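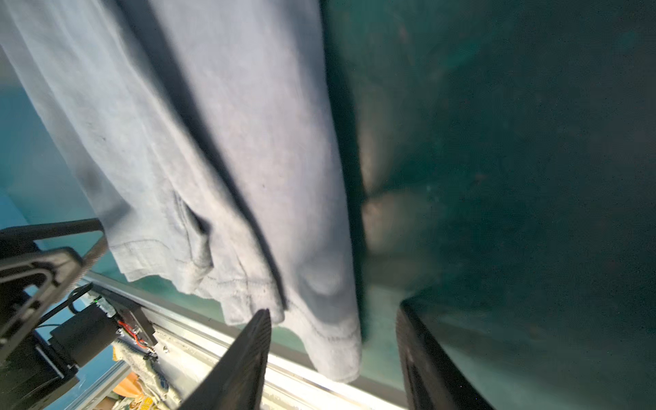

*Pale blue, lightly specked, not yet folded.*

I own 32 T-shirts. I know this because my landlord replaced the closet rail in May and I had to carry everything I own to the bed in armfuls, and somewhere in the second armful I started keeping score. I wear maybe six of them. The rest are in reserve, for an emergency I have never been able to picture, some long weekend of continuous soup.

My grandmother had what she called her good things and her house things, and the traffic between them ran one way. A blouse started out good. It got a spot, or the collar went, and it became a house blouse. After a while it became a rag, and she could tell you which blouse each rag had been. There were never more than a few garments in any stage. I have no stages. Everything I own is a house thing that I wear to restaurants.

I bring this up because I have lately been told, by several people and one podcast, that the answer to too many clothes is to take better care of them. The idea is that if you mend and brush and hand wash, you will come to respect your shirts and stop buying more. I would like this to be true. I bought a clothes brush on the strength of it. It is a handsome brush, and it's in the closet with the shirts.

My friend Hanan Nseir is the real thing. She darns. She has one gray sweater that has been repaired so many times that she can't say for sure which parts came from the store. When I asked her how she got started, hoping for a conversion story, she said she was broke for two years in her twenties and the sweater was warm. That was the whole answer. I had wanted something about mindfulness.

What bothers me about the care movement, if we can call it that, is how quickly it turned into shopping. Hirkel, which used to sell me perfectly ordinary socks, now sells a mending kit in a canvas roll. There are 3 needles in it and it costs more than the socks did. A company called Getik will mail you a bar of stain soap every season, whether or not you have spilled anything. I know a man, Alaric Nguyen-Tran, who owns two kinds of cedar block and has opinions about a third. His shirts look about like mine.

And then there is the question of what we are supposed to be caring for. The shirt I was wearing while I typed that last paragraph came in a pack. The neck was wavy after a couple of washes. Rochelle Kowalczyk did alterations on my street for years under a sign that just said Kowalczyk, and she used to turn a cheap shirt inside out and look at the side seam the way a dentist looks at an X-ray. She'd fix it if you insisted. She charged 10 dollars for a hem and made it clear that in some cases the hem would be the best part.
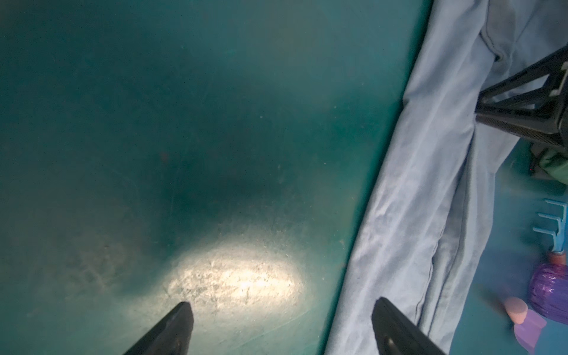

Laundry advice assumes a kind of house I have never lived in. It wants you to dry sweaters flat on a clean surface, out of direct sun, for a day or more. I have one clean surface and I eat off it. Everyone else I know is drying sweaters on the floor, on a towel, and hoping. And floors are filthy in a way you can ignore until the light gets at them. A teal floor with a dusty finish can pass for a clean one most of the day, and then one bright patch lands on it and there's all the grit, the crumbs, the fine scratches, the smudges, everything you have been walking around on in your socks. I don't think the answer is a cleaner floor. The answer is probably fewer sweaters, but I notice I keep getting to that sentence and backing away.

Keisha Ridgeway, my sister-in-law, thinks I am making a production of it. Her system is that she has a drawer, and when the drawer won't close she takes things out until it does. She doesn't thank them or photograph them. She has never read an article about drawers. I asked whether she worried about getting rid of something she would want later, and she asked me to name one thing I'd ever gotten rid of and wanted later. I said the green corduroy jacket. She said that jacket was hers and she had taken it back.

So I pulled out a dozen shirts last week and put them in a bag by the front door. I've since removed two. One of them has a small hole near the hem, and I have the needles, and I'm told it's very calming.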